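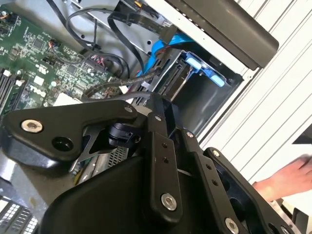
The second reporting period of the Murkel line retrofit ended with the new controls in place on the bottling side and the palletizing side still running on the old relay cabinet. We had planned to have both sides moved over by now. The delay came from the drive supplier, Dondex, which shipped the frequency inverters for the conveyor motors in two lots instead of one. The software work was not held up, and most of it was done on a desktop computer at the Utby shop. A desktop is easy to get into when it needs a part, with the case opened up and the interior in plain reach, and we have kept to that type of machine for the line server as well. The sealed industrial PC in the original quote has been dropped from the parts list. The change was agreed with your office in October and has not affected the total.

Work completed

The main control cabinet on the bottling side was rewired from the terminal strips up. Old field wiring was kept where the insulation tested good and replaced where it did not. Every conductor now has a printed marker at both ends, and the drawings match the cabinet. The emergency stop circuit was rebuilt as a separate safety loop with its own relay, and it was tested from each pull cord and button with the line manager present.

Proximity sensors on the infeed and the capper were replaced. The old ones had been mounted on slotted brackets that worked loose, and the maintenance crew was resetting them by hand at the start of most shifts. The new brackets are drilled and pinned. We have not had a call about the infeed since they went in.

The operator screens were redone after the first version drew complaints. Alarms are now listed in the order they occurred, with the time and the device tag. The start page shows motor status, line speed and the active recipe. Recipe changes need a supervisor login.

Work in progress

The palletizer cabinet has been built and bench tested at Utby. It passed the input and output check with 3 faults, two of them crossed wires and the other a bad analog card. The wires have been corrected and the card is being replaced under warranty. Installation needs a full stop of the line, and we are waiting for the plant to give us the window.

Network cable has been pulled from the main cabinet to the palletizer area. We ran it in its own conduit, away from the motor leads. Almost 100 feet of the existing tray was too full to use, so the route along the north wall is longer than the one shown on the proposal drawing. The revised route is on sheet 2 of the current set.

Problems

Inverter delivery is the main one. The second lot arrived with the wrong keypads, and Dondex has agreed to swap them. The drives can be set up without keypads, so we will go ahead with parameter loading in the meantime.

The compressed air supply near the capper drops when the case packer is running. This is outside our scope, but it trips the low pressure alarm and will keep doing so until the plant looks at the regulator. We have set a short delay on the alarm so that it does not stop the line for a brief dip. The delay is noted in the program comments and can be taken out.

Spare parts for the old relay cabinet are nearly gone. If the palletizer window moves out much further, we recommend buying a small stock of timer relays. A quote from Ansah is attached to the invoice.

Budget

Labor is slightly under plan and materials are slightly over, mostly from the conduit. We do not expect to draw on the contingency. The invoice for this period covers cabinet work, sensors and screen changes only. Drives will be billed when the keypads are settled.

Next period

Install the palletizer cabinet, commission the conveyor drives, train both shifts on the new screens, and hand over marked-up drawings and program backups. Training will be held at the line, with a written sheet left at each station.

Declan Grimshaw
Project lead, controls

Related items
Murkel retrofit: first period report
Sensor bracket drawing, revision 3
Operator screen guide (draft)
Lockout procedure for the bottling side

Comments

packaging_lead: Can second shift get its training before the palletizer goes live? Last time we got it the week after.

D. Grimshaw: Yes. I will put both sessions ahead of startup.

R. in maintenance: Regulator by the capper is on our list. Please leave the alarm delay in until we get to it.

Contact the project office | Copyright 2026 | Back to top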